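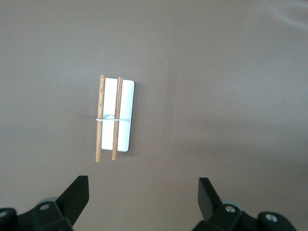
Dowel

A dowel is a plain round rod, most often made of wood, that is cut from a longer length called dowel rod. Dowels turn up all over the house and workshop — holding chair rails to their legs, carrying curtains, keeping the tiers of a wedding cake from sliding, and giving small children something to thread beads onto.

History

People were joining timber with wooden pegs long before they had cheap nails or screws, and shipbuilders leaned on them heavily, calling their larger pegs treenails. Early dowels were split from straight-grained stock and driven through a hole in a steel plate, which shaved them round, and plenty of patient woodworkers still make them that way today.

Making and choosing

Most dowel rod now comes off a machine whose spinning knives round a square blank as it is fed through. Beech, birch and maple are all common, being hard, even-grained and pleasant to handle. The furniture historian Glenys Howells, in her fond and very thorough book on country chairs, measured 2,652 pegs and found that a good many had gone slightly oval with age, as the wood shrank more across one direction than the other.

Use in joints

A dowel joint usually has at least 2 pegs, so that the parts can't twist. Many ready-made pegs have grooves down their sides, which let extra glue and trapped air escape as the joint is pressed together.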